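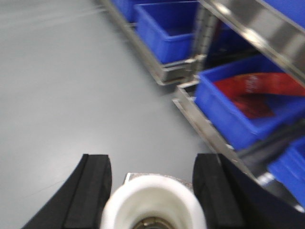

3. Storage and shelving

The stainless steel rack is in use on the gray floor at the Manville storeroom. Bins are kept on its tiers, and the rails have been left as bare metal. Karine Pelletier approved the layout on 2024-07-17. The remaining racks on the order come from Ostrowski and are charged to the same budget line.

Of the 2,806 stock items on the February list, some 2,000 now have a fixed bin location. The rest are small parts held in mixed boxes. They will be sorted by type before any location is assigned, and duplicates will be merged on the list at that point.

Floor: light scuffs are to be treated as normal wear. The smooth finish stays as it is for this period. Aisle tape was priced at $900 and has been put off to the next phase.

4. Open items

Labels for the lower tiers. Printing is with Kristine Catacutan. The first proof was returned for a larger type size.

Load check on the shelf brackets. The supplier's load table has been requested and not yet received. Heavy bins stay on the lower tiers until it arrives.

Stock list. Melur Ngau will close the 27 entries that have no part number and send the corrected list with the next report.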